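Play kitchen, real labels

Toy fruit gets everywhere. Under the sofa, in the wellies, once in the bread bin. Shobha Ramasamy has stopped minding – she runs the Liltent playroom over the shop on Tarard Lane and tidies it every afternoon at four, with whoever is still there and under five.

Her system is a basket and a bit of paper. Thats it. No printed tags, no laminator, no matching tubs at £9 each. One basket, one word in black pen, lower case because thats how the little ones meet letters first. Paper goes on the table in front, flat, where small people can see it. When it gets jammy, write another.

"I bought the stackable ones first," she says. "Two hundred pounds. They climbed in them."

Wicker is her favourite. Shallow, so nothing gets buried, and light enough for a three-year-old to drag about. Charity shops are full of them after Christmas, and by March you can have the pick of the shelf.

Start with one kind of thing. Fruit is good – bright, chunky, easy to name. Put the first piece in yourself, then wait. Waiting is the hard part. Bence Hajdu, whose twins come most mornings, says he used to finish the job for them and now sits on his hands with a coffee.

Bananas go in first at his house too. Something about the shape.

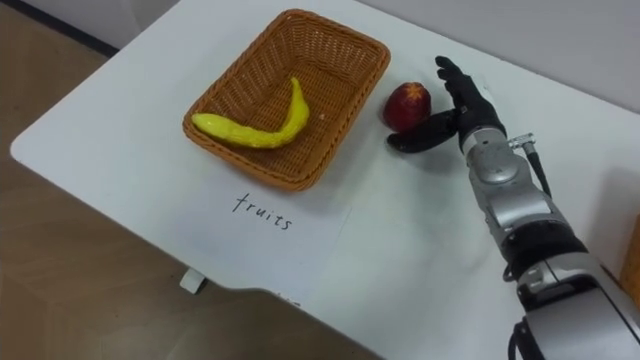
Round fruit takes longer, it rolls and then it's a ball and the tidying is off again. Let them have a minute of that. Then say the word on the paper, point at it, and go back to your tea. Veg can wait till next week.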